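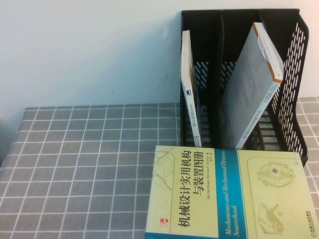

4. Setting Up Your Watch List

Welcome back! If you've come straight from Section 3, your Skuvus account is open, your time zone is set, and you're probably itching to start following people. This is the part most of our readers enjoy, so pour yourself something nice and take your time over it. Nothing you do here is permanent, and every choice can be changed later from the Settings page.

A Watch List is simply the group of famous folks whose news you'd like to see: actors, singers, royals, talk show hosts, the couple from that baking program, whoever you like. Skuvus checks 1,196 publications and puts anything that mentions your people into one tidy page called the Morning Read.

4.1 Adding your first names

1. Open Skuvus and tap Lists at the bottom of the screen.

2. Tap New List and give it a name. You have up to 99 characters, and you can use spaces and punctuation. "Royals and their dogs" is a perfectly good name for a list.

3. Start typing a person's name in the search box. Wait a moment for the suggestions to appear, and pick from those if you can. A name picked from the suggestions comes with nicknames, stage names and married names already attached, and you'll miss a lot less that way.

4. Tap the small plus sign next to the name. It turns into a check mark.

5. Repeat for everyone you'd like to follow, then tap Save.

Note: One list holds up to 200 names. If you reach the limit, start a second list and turn on Read Together in the list menu, and the two will show up as one page.

Note: Two famous people with the same name are shown with their line of work in parentheses. Do check this before you save. Our own Refilwe Du Plessis, who wrote the first edition of this guide, spent most of December getting updates on a golfer when she wanted the soap star.

4.2 Choosing how much you hear

Some readers want every red carpet and every new haircut. Others would like a quiet nudge when there's a wedding or a baby and would rather be left alone otherwise. You can set this for each person separately.

1. From your list, press and hold a name until the menu opens.

2. Choose Everything, Big News or Birthdays Only.

3. If you choose Big News, tick the kinds of story you care about (engagements, births, tours, awards, new roles, official visits). Leave Rumors unticked unless you really do enjoy them.

4. Tap Done.

Caution: Everything plus Sound On is a lot of noise during awards season. Set your quiet hours first. We suggest 10 p.m. to 7 a.m. to begin with, and you can stretch it from there.

4.3 Adding stories from print

Plenty of good interviews still appear only on paper, and overseas magazines often run longer pieces than the ones you'll find online. You can keep these in Skuvus alongside everything else.

1. Lay the page flat in good light and tap Add Clipping.

2. Hold your phone steady above the page and tap the round button.

3. Drag the corners to fit the part you'd like to keep.

4. Pick the language of the article. Leave it on Automatic if you aren't sure.

5. Choose the person or people the story is about, add the month it came out, and tap Save.

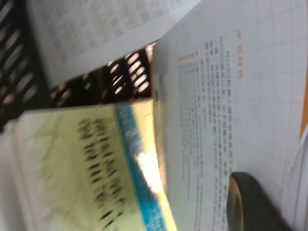
Printed page with orange headings.

Note: Clippings are for your own reading. They aren't shared when you share a list, and friends who follow your list will see only the online stories.

Note: If the words come out jumbled, take the picture again from a little higher up. Text that runs in several narrow columns can usually be saved one column at a time.

4.4 Bringing in a list from Nurkley

If you used the old Nurkley reader, you don't have to start over.

1. In Nurkley, open Account and choose Export Names. Save the file somewhere you can find it again.

2. In Skuvus, tap Lists, then Import, and select the file.

3. Look through anything marked in yellow. These are names Skuvus couldn't match, and each one needs a tap from you.

4. Tap Finish.

Caution: Don't close the app while the bar is moving. An import that stops partway will leave you with duplicates, and they have to be removed by hand.

Of the 1,196 publications, 1,194 are included in the free plan. The remaining two, Ciston Weekly and the Orakzai Court Diary, need a subscription of your own, and Section 5 explains how to connect it.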